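共用桌面充电配件的整理与归还
课程项目报告
小组成员:Trinidad Palma、Aldana Iturra
地点:Beseck 楼二层自习室

一、项目背景

Beseck 楼二层自习室有一个公用抽屉柜,里面放着历届学生留下的充电头、数据线、插线板和转接头。谁需要就去拿,用完放回柜里或者留在桌上。我们两人从上学期开始常在这里写作业,经常要翻几分钟才能找到一根能用的线,有时找到了线,找不到功率够的充电头。

课程要求选一个身边的小问题,用一个学期做出改进并记录过程。我们选了这个柜子。项目的名字叫 Gata,是 Aldana 起的,文件夹和标签上都用这个名字。

我们想弄清三件事:柜子里到底有什么;哪些还能用;怎样放能让别人拿了以后愿意放回去。费用由自习室的杂费支出,上限定得很低,所以没有考虑买新柜子。

二、清点

清点用了两个下午。Trinidad 负责登记,Aldana 负责看接口和铭牌。登记表有五栏:编号、种类、接口、输出参数、外观。最初还有一栏“品牌”,写到一半发现很多充电头上的字已经磨掉,填不下去,这一栏后来删了。

第一个下午只做了上面两层抽屉。缠在一起的线比预想的多,解开一团花了 20 分钟。第二个下午换了办法,先把东西全部倒在大桌上,按线、头、插线板分成堆,再逐堆登记,快了很多。建议以后做类似清点的同学直接从这一步开始。

登记时遇到的主要麻烦是输出参数。老的充电头字很小,我们用手机拍下来放大看。有几个充电头标了多档输出,我们把每一档都抄下来,表格因此变得很宽,打印时要横排。

三、检查

检查分外观和通电两步。外观检查看线皮有没有裂口、接头有没有松动或变形、插脚有没有发黑。外观不合格的直接放进回收盒,不再通电。

通电检查在指导老师在场时进行,用的是实验课借来的 USB 电流表。每根线接同一个充电头和同一部手机,读数稳定后记下来。我们测到的最高读数是 1191 毫安,最低的几根线读数一直跳动,轻轻动一下接头就断开。跳动的线也归入不合格。

这个方法有明显的缺点。手机电量不同,读数也会变,我们没有每次都把电量控制在同一水平,所以数据只用来区分“能用”和“不能用”,不用来给线排名次。插线板没有条件做负载测试,只做了外观检查,有疑问的交给楼里的电工处理。

合格以后仍然有 16 根线长度太短,插上以后手机只能放在插座旁边。这些线单独放一袋,袋上写“短线”,给用充电宝的人。

四、分类方案

我们先后试了两种方案。

第一种按接口分。每种接口一个盒子,线和头混放。用了两周,问题出在转接头上,它两端接口不同,放哪个盒子都有道理,结果每次找的时候都要翻两个盒子。

第二种按用途分,也就是现在用的。抽屉从上到下依次为:手机和耳机用的线;充电头;笔记本电源和插线板;转接头以及不常用的东西。笔记本电源的线和砖不拆开,用一根扎带绑在一起。分到 3 层以后本来想停下,Aldana 坚持把转接头单独放最下层,后来证明这样找起来省事。

标签用 Junum 标签纸打印,贴在抽屉正面左上角。线上的标签我们试过对折粘贴,时间长了会翘边,后来改成在标签外面再裹一层透明胶带。扎带一开始用的是一次性的,拆一次剪一根,浪费,第二批换成可以反复打开的。

绕线方法也统一了。从接头一端开始绕,直径和手掌差不多宽,最后在中间绑一道。不要绕在充电头上,这样绕的线在根部弯得太急。柜门内侧贴了一张绕线图,Trinidad 画的。

五、桌面归位

柜子整理好以后,桌面仍然是问题。自习的人离开时把线留在桌上,下一个人把它们推到一边继续用。我们的做法是每天傍晚收一次,顺序固定:

先看插着电的东西,拔插头时捏住插头本身,不拉线。
再把桌上的配件集中到一处,按线、头、其他分开。
线绕好绑好,对照标签放回抽屉。
没有标签的先放到待登记的托盘里,隔一周没人认领再编号入柜。
最后擦桌子。

公共桌上的配件分散摆放时,先集中再分类比边捡边送回抽屉要顺手。一次走一趟抽屉,中间不停下来找标签。
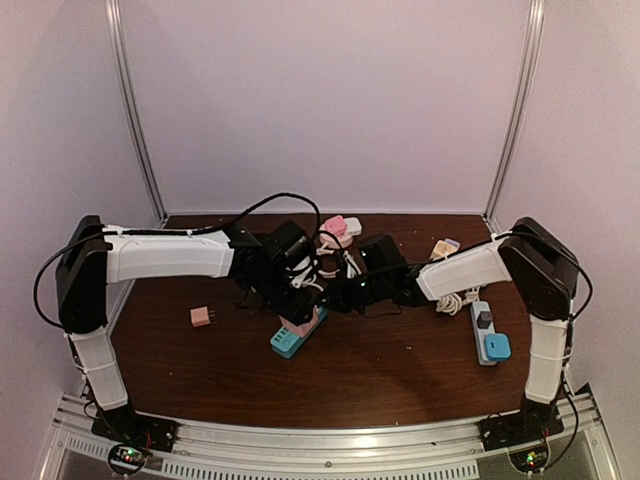 充电头和数据线要不要绑在一起收纳?
分开收纳更合适。数据线坏得比充电头快,绑在一起以后换线要拆开重绑,而且很多人来借只缺其中一样。笔记本电源例外,砖和线是配套的,应当放在一起。

六、结果

四月份我们做了一次小调查,在自习室门口发纸质问卷,问了找东西的时间和归还习惯。多数人说找线比以前快,但也有人说标签字太小,晚上灯光下看不清。我们把抽屉标签换成了大一号的字,线上的标签没有地方放大,维持原样。

归还的情况比找东西的情况差。上层抽屉的线经常回到原位,下层的转接头常常被顺手放进上层,大概是因为弯腰麻烦。我们考虑过把两层对调,但手机线用得最多,放到最下面会有更多人不放回去,所以没有改。

借还登记本叫 Munshi 本,挂在柜子侧面。第一周写得很满,之后逐渐没人写。我们认为登记本对短时间借用没有必要,只在把东西带出自习室时才需要填,规则也照此改了。改了以后页数少了,但每一条都填得完整。

七、不足与后续

清点表目前是纸质和电子各一份,两份有几处对不上,主要是中途回收的线只在纸质表上划掉了,电子表没有同步。下学期接手的同学应先把这一处核对完。

回收盒里的旧线还没有送走。学校的电子废弃物回收点要求把充电头和线分开装袋,插线板另外登记,我们已经分好装袋,放在柜顶。

另外,抽屉最下层的滑轨有些卡,用力推才能关严。已经报修。

八、分工

Trinidad Palma:登记表、绕线图、问卷统计、报告第二至四部分。
Aldana Iturra:外观与通电检查、标签制作、桌面归位流程、报告其余部分。

附件:清点表(电子版)、问卷原件、绕线图扫描件。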